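Posted December 29, 2021 by Catriona Hepburn

What I learned from pretending to be a robot's hand

My mother thinks I work in robotics. Technically I do, in the sense that a person who holds the ladder works in roofing.

The job, for the back half of this year, has been picking things up and putting them down again with a gripper in my own fist, so that a machine somewhere else can learn how. You squeeze, the fingers close, the little camera on top sees what the fingers see, and the cube with the black squares on it tells the software where your hand has got to. Do that with a plate. Then do it with the same plate again, only worse, since apparently they want some variety.

I started in September at the Kisthorpe hall, all white ceiling and balcony railings, with a big bright window side that everybody wants to stand near until the sun gets into the lens. There are a lot of chairs. We don't sit in them much.

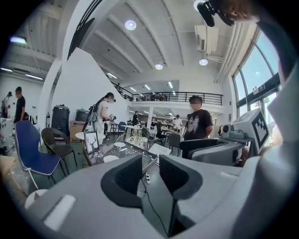 Marit Berge thinks I have the whole thing backwards, and that demonstrating by hand is the easy version. Try driving an arm from the next room with a lag on it, she wrote to me, and then come back and complain about plates. She did remote control for two winters and says she still reaches for a coffee cup as if it might arrive late.

Fair enough. I had one afternoon on the Zurivton remote setup and knocked over everything I had been asked to stack. With the gripper in your hand you at least feel the plate touch the table. On the remote rig I had a picture and a hope.

What surprised me is how bad I am at being slow. My first day I did 68 passes and was pleased with myself, and Donnie Rutherford threw out 29 of them. I had been turning my wrist in ways no arm would ever manage, or letting go while the plate was still a little way up, trusting gravity to finish. People do that all day long in their kitchens. A robot that copies it will need a lot of plates.

So now I move like somebody carrying soup through a church. Approach, pause, close, lift, pause. Keep your other hand out of it – this is harder than it sounds, the other hand has opinions. And don't stand where your neighbor's cube is trying to be seen. 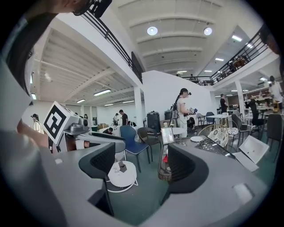 The slowness follows you home, too. I put the butter back in the fridge the other night with a full pause before release, and stood there waiting for the beep.

I'm signed up for more of it in the new year, drawers this time. Ritva Kallio has done drawers and will only say that I should stretch first.

Recent posts
Porkusport: a review of the worst gloves I own
Learning to say Từ, badly
My wrist, an update
Why I gave the plates names

Last updated December 29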